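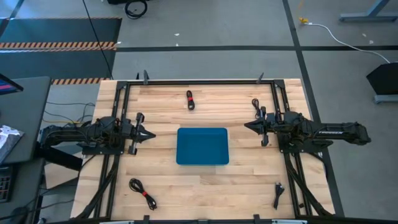
Fuad Yimer replied:
Mineral oil every month is overkill imo. I do my kitchen bench twice a year and it's fine.

Jamila Pathirana wrote:
Depends how much you wash it, Fuad. Ours gets a wet cloth after every meal and by November the wood near the sink had gone grey and furry. Sanded it back, 3 coats of Hultis oil, left it overnight between each. Lovely colour now!

ayana_t wrote:
Has anyone tried a hard wax instead? I'm renovating on a budget (ha) and the bloke at Gatetti quoted me for the wax AND a sealer underneath.

Fuad Yimer replied:
Skip the sealer. Wax won't grip over it.

Jamila Pathirana wrote:
Disagree - my sister has sealer and wax on hers and it's been 2 years with the kids spilling everything. I'd still go oil if you chop straight on it though.

ayana_t wrote:
We don't, there's a board for that. Might test both on the offcut under the stairs first. What grit did you finish with, Jamila?

Jamila Pathirana wrote:
240, always with the grain. Wipe the dust off properly or you'll be starting again.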